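8/15/25
By Yufang Yin

Notes for my talk: Looking After a Tiled Floor

Opening

Good evening, and thank you for having me in Nallenville. I speak slowly, so please tell me if I become too quiet at the back. I cleaned and repaired floors for ten years before I started to teach it, and most of what I know I learned from my own mistakes.

(Wait for people to sit. Drink water.)

Why I talk about grout first

When people call me, they say "my tiles are old." I go to look, and very often the tiles are fine. The grout between them is old. Grout takes in water, soap and grease, and a glazed tile takes in almost none of this. So the floor looks tired, and people begin to save money for a new one.

Tell the story of the school in Broltau. They had an offer to replace the whole hall, 1,326 tiles. We washed the grout, we replaced the worst lines near the door, and we sealed it. We changed 179 tiles. The hall is still in use.

(Do not name the company that made the offer, even if someone asks.)

The daily wash

Sweep before you mop. Sand under a wet mop is like sandpaper. Use warm water and a small amount of neutral cleaner. Many people pour with the hand and not with the cap, and then the soap stays on the floor and collects dirt. If your socks feel sticky, wash one more time with clean water only.

Change the water when you cannot see the bottom of the bucket. My teacher, Mrs. Zakharchenko, was very strict about this. She would walk behind us and look in.

Vinegar

Someone will ask about vinegar, so I say it now. Do not use it on marble or limestone, it eats the surface. On cement grout it also does damage, slowly. One time will not ruin your kitchen. Every week for years will.

Cleaning the grout

Make a paste from baking soda and water. Put it on the line, wait ten minutes, and brush with a nylon brush. No steel brush. Work on a small part and wipe it before you move to the next part. Begin in a corner where guests do not look.

Here I pass the two brushes around. Ask to have them back!

Sealing

The grout must be fully dry before you seal. I wait one night, in March I wait two. Put a few drops of water on the line. If the drops stay round, you do not need sealer yet. If the line becomes dark, it is time. Wipe the extra sealer from the tile before it dries, or you will have a cloudy film and a bad week.

Light

Turn off the big lamp and hold a small one low, near the floor. Soap film and uneven tiles show themselves very well in this way. Also remember that shadow can make one floor look like two colors. Check again in daylight before you buy anything.

(Last slide before the break. Large tiles, pale beige-gray, with lighter grout.)
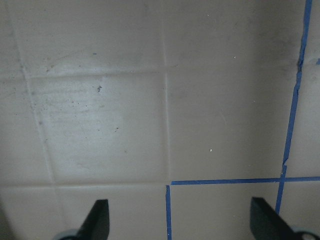
After the break: loose and cracked tiles

Knock on the tile with a wooden spoon handle. A hollow sound means there is air under it. One hollow tile in a quiet corner can stay. Several together by the door should be lifted.

Questions, then chairs back to the wall.

Comments

Prurum: I was at this talk. Tried the water drop test at home and every line went dark. Sealer is on my list now.

tilda_k: Does the baking soda paste work on colored grout? Ours is dark blue.

Yufang Yin: Yes, but please try one short line first and let it dry. White powder can stay in dark grout if you do not rinse enough.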